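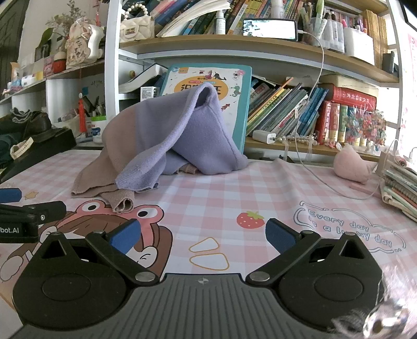 3.2 Garments on study surfaces

Figure 4. Knitwear left on a desk in a home study corner. A lavender sweater is heaped against an upright picture book, with a taupe knit garment spread beneath it. The shelving behind the desk holds books, a pump bottle and a phone on a charging cable.

The household survey recorded clothing in every room in which it was worn or changed. Bedrooms and laundry areas were covered in Section 3.1. This section deals with desks, which we treat separately because a desk is seldom planned as a place for clothes and has no fitting meant to receive them.

Following Hajji's coding scheme, each garment on a desk was assigned to one of 4 states: folded, laid flat, draped, or heaped. A garment was coded as draped when its shape was set mainly by an object under or behind it, and as heaped when it was set mainly by its own folds. The two states often occur together. In Figure 4 the lavender sweater is crumpled but also rises in a tent-like form over the book, and it was entered under both codes. The taupe garment was entered as spread, a subclass of laid flat, with one ribbed cuff noted as hanging forward.

Knitwear presents a particular difficulty for this scheme. Woven shirts tend to keep a crease or a collar line that shows how they were put down. A soft knit loses its outline within a few folds, and the parts that can still be identified are usually the ribbed ones: cuffs, hem and neckband. Coders were therefore told to look for ribbing first and to leave the garment type open if none could be found. Where two knits overlapped, the upper one was coded first and the lower one only as far as its exposed parts allowed.

The surface under the garments was coded as well. Patterned desk mats were recorded as a separate class from bare desktops. The mat in Figure 4 is a pink-and-white gingham with cartoon motifs, among them a strawberry and a brown creature in a pink cap, and it carries a line of cursive lettering. Against a print of this kind a plain garment is easy to tell apart by color, but small items are not, and the coding time allowed per desk was raised to 15 minutes for patterned mats. Bare desktops kept the original limit.

Shelving within reach of a seated person was included in the same record. In the Skakunside and Closau homes, shelves above the desk held mostly books, with a smaller share of toiletries and electronics. A pump bottle standing near a row of books, as in Figure 4, was coded as mixed storage. Charging cables that crossed from a shelf to the desk were logged as links between the two surfaces — a category added in February, after the pilot homes in Arrieta had been coded without it. The Arrieta records were not revised and are left out of the cable counts.

Objects partly covered by clothing were coded by what remained in view. Books were the most frequent case. If a cover could be seen, its script and main colors were entered; the book in Figure 4 has a teal border and an orange banner with Chinese characters. No title was entered for covered books, even where part of one could be read, so that entries would stay comparable across the Cerkar homes, where several scripts were present.

Agreement between coders was checked on a subset of 30 desks. Disagreements fell mainly on the boundary between draped and heaped, and they were settled by discussion. The double code was retained for the analysis in Section 4.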